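Speaker notes: Automated suturing at the bench – what changes for the staff
Velley session, afternoon block, 14 minutes plus questions

Slide 1. Title. Skip the company history. Say that Jotlow is the site, Irnix is the control software, and the work covered is closing cuts in tissue on the practice bench. No patient data in this talk.

Slide 2. Before. One operator at the console, one assistant at the bench. The operator did every throw by hand control. The assistant changed needles, cut thread and kept the log on paper. Pause on the log, as it comes back on slide 5.

Slide 3. After. Irnix plans the entry and exit points and drives the needle. The operator approves each plan and can take over at any point by pressing the pedal. Hands stay on the controls while the software is driving – stress this, it is the question most often asked.

Slide 4. Workload. 232 closures logged since September, 50 of them with at least one takeover. Read both figures out slowly. Takeovers cluster on thread handling, less on needle placement. Do not compare with the earlier paper logs, which recorded time only.

Slide 5. Jobs. Posts unchanged, duties moved. The assistant now reviews takeovers and labels the cause, and has been regraded for it. Operators report that watching is more tiring than driving, so console turns were cut to 50 minutes. Manual practice is kept on the rota: one full session in every 14. Mention that new starters wanted more than that and the Owusu bench was opened for them.

Slide 6. Open points. Who signs the log when both the software and the operator have placed stitches in one closure. How long manual skill lasts without use. Leave both open, take questions.

Slide 7. Leave up during questions. 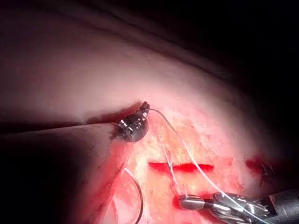

Reading time: 2 min

Closing slide, if asked: long strand over the cut, running between the two instruments. Point to the strand first, then the needle at lower left. Go back to slide 4 for anything on takeovers.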